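Amr El Fassi
Project report: does a tray keep a work surface tidy?

The guide from Radwan says that small items should "live" on a tray. I doubted this from the start, and 14 sessions have not changed my mind much. A tray takes up room. Put one on a table and people lay things beside it, which is the habit it was meant to cure.

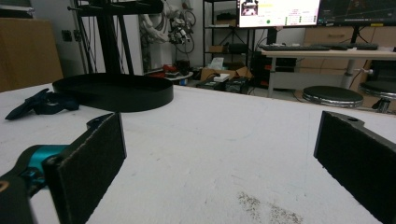 My second complaint is dirt. The guide treats clearing and cleaning as one job, and I don't think they are. Specks of grit stay put however well the larger things are arranged, and no step in the guide deals with them. I added a wipe-down after 7 sessions - it ought to have been there from the first.

A soft covering is worse. White foam shows every smudge, and something like a bow tie with a trailing strap is awkward to put away neatly on any surface.

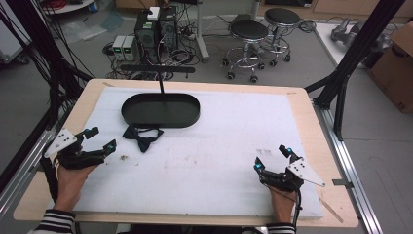 Page last changed: 3 April 2019

I asked 5 people at Hurnwood to try the method. Two liked it, though both already kept tidy desks, so I give that little weight. The Larkura checklist was shorter and got fewer complaints. I would use it again, with the wiping put first and the tray left as a matter of taste.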